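Apr 8, 2018, Mpho Van Wyk wrote:
> Do we really need a written rule for cloth handling? The Julemham
> draft is 21 pages already and I doubt anyone reads past page 7.

Hi Mpho and all,

I'd keep it, but make it two lines! Ours at Bolwood just says: pinch the cloth near the top, and keep the marker on the gripper clear of folds. Oh, and take off loose sleeves and jewelry first (I forget this one constantly, so I'm no saint). The Pristville folks want a glove rule too, and I could go either way on that. Can you move all of it up to page 2? 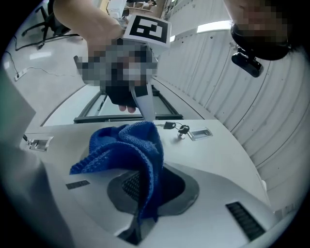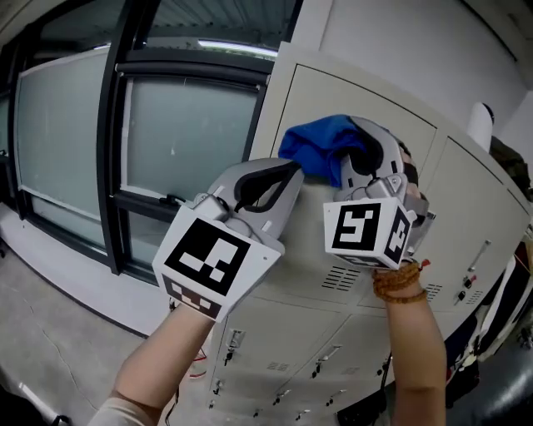 Blue cloth in the grippers, one hand-held gripper in the first shot and two in the second.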